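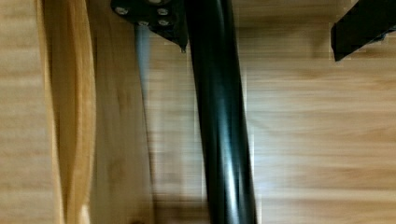

Black tube and the screwed-on bracket over the light wood, from the wrist camera.

Re: [shopfloor] how are your people taking it?

Hi all,

Good thread, and I've been meaning to jump in for a while. Quoting the bit I want to answer:

> We're getting our first arm in April, for sanding and for moving
> parts between benches. Management says no jobs are going. My crew
> is polite about it but I can tell they don't buy it. For those of
> you who already have one running, what really changed for the
> people on the floor? And did anybody's hours get cut?

So, we're a furniture shop in Pimatville, 13 of us on the floor, and we've had the Rollbridge arm going for 9 months now. Hours first, because that's what I'd want to know: no, nobody lost any. What did go away was overtime before the holidays, and a couple of folks here really counted on that money. Management never brought it up, we had to, and it took a pretty tense lunch meeting to get a small bump in the base rate. Ask about overtime before yours shows up, and get the answer on paper!

The work itself is a mixed bag. I used to spend my whole morning picking up curved pieces and setting them down again, and my shoulders do not miss it. These days I get there at 6:30, run the checks, and a good part of the day I'm watching the wrist view on a monitor (the picture up top is from that - yes, it smears when things are moving, you get used to it). I thought watching would be the easy part. It's tiring in a different way, and my eyes are shot by three in the afternoon. We swap off every couple of hours now, which helped a lot.

The other big thing is who gets to touch it. At first only the Flaltico techs were allowed to change anything, so if a part came in a hair off we all stood there waiting on a phone call. That drove people nuts - you've got someone who can read grain with their thumb and they aren't allowed to move a stop. We pushed for training and 3 of us got it. The mood changed more from that than from anything management said. I'd like to see everyone who wants it get a turn, but we're not there yet.

Oh, and the numbering. Our procedure for a jammed part is form 461, and for months it was sitting in a binder in the office. Get yours taped up next to the machine.

I know the Baptiste plant went a different route and put all their operators on a separate pay grade. If anybody from over there is reading, I'd love to hear how that's going, because we've got our own rate talks coming up and I'd rather not walk in blind.

Happy to send our swap schedule to anyone who wants it, just write me off list.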